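Joltitz two-arm training kit: pre-purchase inspection checklist
Checked by: Bình Bùi
For: Flavham workshop, assembly bench
Supplier: Bralis
Month of visit: July

Ratings used: OK / Not OK / Not shown / Query. "Not shown" means the supplier told me about it and I didn't see it. Please don't read it as a pass.

1. Paperwork

1.1 Risk assessment supplied. Query. Six pages, four of them about the controller cabinet. The arms get a paragraph.

1.2 Manual in plain English. OK. Better than the last one we were sent.

1.3 Warranty terms in writing. Not OK. The quote says "standard cover". I asked what standard was and was promised an email.

1.4 Training hours listed. OK. 40 hours for two operators, included in the price. Travel isn't.

2. Stopping and guarding

2.1 Emergency stop within reach of the operator. OK. One on the pendant, one on the cabinet.

2.2 Emergency stop halts both arms at once. OK. Tried three times from the pendant. I'd want it tried from the cabinet as well before we sign.

2.3 Gripper holds its part when power is lost. Not shown. The rep said it does. Get a demonstration or strike it from the brochure.

2.4 Guarding included in quote. Not OK. Fencing is an "option", priced on application. A kit that can't be run in our shop without fencing should be quoted with fencing.

2.5 Restart needs a deliberate reset. OK.

3. Software and simulated bench

3.1 Simulator runs on our own computer. OK, after some 40 minutes of fiddling with the licence. Error 604 came up twice and isn't in the manual.

3.2 Simulated arms match the kit's reach. Query. The reach table and the drawing disagree. Bralis to say which is current.

3.3 Collision warning between left and right arm. Query. It works when the arms are driven slowly by hand. I wasn't able to set it off in the gear task at normal speed, and I'd like to know whether that's because they never came close or the warning is off by default. 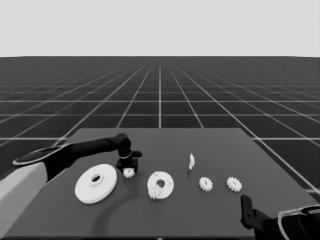 3.4 Gear task suitable as evidence for our work. Not OK. The brochure leans heavily on this exercise, and our quote refers to it under "proven handling". I don't accept the wording. Picking up a small gear with the left gripper while the right one waits empty tells me something about the left gripper, and very little about two arms sharing a job. The layout does at least have some mess in it: one gear is up on its edge and another lies against the white ring, and both are awkward starts for a parallel gripper. I'd like to see those two picked, several times over, before anyone talks about rates. Then I'd like it done with oily steel, because our parts aren't clean white shapes on a bare grey slab.

3.5 Dropped parts detected. Not shown. Asked twice.

3.6 Can load our own part drawings. OK. The Hà housing went in without trouble, though the scale had to be set by hand and there's no warning if you get it wrong. Somebody will get it wrong.

3.7 Runs saved with settings attached. Not OK. The run is saved, the settings aren't. If we change grip force in the morning there is no record of it by the afternoon.

4. Physical kit

4.1 Base bolts and plate. OK.

4.2 Cable routing clear of joints. Query. Left arm fine. The cable on the right arm rubbed at the wrist when turned fully in. A clip would fix it, but it's a new kit and I shouldn't be the one finding it.

4.3 Gripper fingers replaceable in house. OK. Two screws, ordinary hex key.

4.4 Spare fingers included. Not OK. None. The service plan sends one set every 6 months, if you take the service plan.

4.5 Noise at operator position. OK by ear. No meter on the day, so it needs a reading.

5. Service plan

5.1 Response time stated. Query. "Priority" isn't a time.

5.2 Remote access can be switched off by us. Not shown.

Overall: hold. The stops work and the build is decent for the money. My trouble is with how much of the sales case rests on the simulator.

To come back from Bralis before a second visit: 1.3, 2.3, 2.4, 3.2, 3.5, 5.2. Items 3.3 and 3.4 to be run on the real arms, with our parts, at our bench.

B. Bùi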